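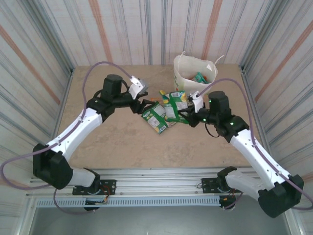 1/ 프렐레디츠(Prelleditz) 로봇 동아리 과자 담기 과제, 이번 주 진행 상황 타래로 풀어봅니다
양팔로 과자 봉지를 집어서 흰 백에 넣는 과제예요. 말로 하면 진짜 쉬워 보이죠? 저도 신청서 쓸 때는 그랬어요 ㅋㅋㅋ

2/ 우리는 이 양팔 세트를 Caron이라고 불러요. 선배들이 붙인 이름이라 뜻은 저도 모름. 왼팔 담당이랑 오른팔 담당이 따로 있는데 저는 왼팔입니다 (왼팔파 모여라)

3/ 제일 골치 아픈 건 봉지예요. 상자는 집는 자리만 맞으면 끝인데 과자 봉지는 누르면 옆으로 밀리고, 구겨지면 모양이 또 바뀌고. 어제 되던 위치값이 오늘은 안 맞아요. 초록색 봉지 꿈에 나올 것 같음

4/ 그래서 지금 쓰는 방법: 한쪽 팔이 봉지를 잡아 주고 다른 쪽이 옆에서 들어가기. 한 팔로만 할 때보다 느린데 훨씬 안정적이에요. 대신 그리퍼 둘이 가까워지니까 부딪힐까 봐 비상정지 버튼에서 손을 못 떼요 😂

5/ 연습 기록은 오늘까지 1,195번 쌓였어요!! 스프레드시트 스크롤이 끝이 없음. 실패한 것도 전부 이유를 적는데, 제가 적은 칸은 거의 다 "미끄러짐"이에요. 다시 봐도 "미끄러짐" "미끄러짐" "또 미끄러짐"

6/ 성공률 목표는 80%. 헤르네스(Hernness) 팀은 벌써 넘었다는 소문이 있던데 제발 소문이기를... 아니 축하는 해요. 축하는 하는데 비결 좀 공유해 주세요

7/ 그리고 은근히 어려운 게 백 쪽이에요. 입구가 조금만 오므라들어도 봉지가 테두리에 걸리고, 손잡이가 서 있으면 그리퍼가 피해서 들어가야 해요. 손잡이 피하는 경로 짜느라 지난주 저녁이 다 사라졌습니다
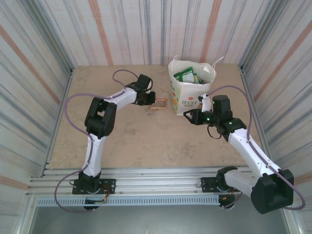
꽃 그림 있는 LOVE LIFE 백이랑 Caron 양팔. 백 안에 초록 봉지 보이시나요

8/ 작은 물건은 또 완전히 다른 문제예요. 납작하게 누워 있으면 손가락이 밑으로 안 들어가서 상판만 긁게 되더라고요. 지금은 접근 각도를 15도 더 눕혀서 시험 중인데 느낌이 괜찮아요. 숫자는 더 모아 보고 올릴게요

9/ 케이블 질문 주신 분! 팔 옆으로 도는 보라색 선은 일부러 넉넉하게 빼 둔 거예요. 짧게 묶었다가 손목 돌릴 때 당겨져서 식겁한 적이 있어요. 보기엔 좀 정신없어도 이게 마음이 편함

10/ 플랄포트(Flallport) 학생 대회 중간 영상 마감이 2019-10-31이고 본선은 2월이에요. 영상은 편집 없이 한 번에 가야 해서 다들 예민해져 있습니다. 성공 직전에 누가 재채기하면 어떡하죠

11/ 참고로 연습용 과자는 동아리방에서 먹으면 안 됩니다. 규칙이에요. 많이 구겨져서 은퇴한 봉지만 먹을 수 있어요. 그래서 다들 은퇴식을 기다림

12/ 다음 타래는 오른팔 담당이 쓴대요. 그리퍼 손가락 교체한 얘기 나올 듯. 궁금한 거 있으면 여기 답글로 남겨 주세요, 회의 때 들고 갈게요!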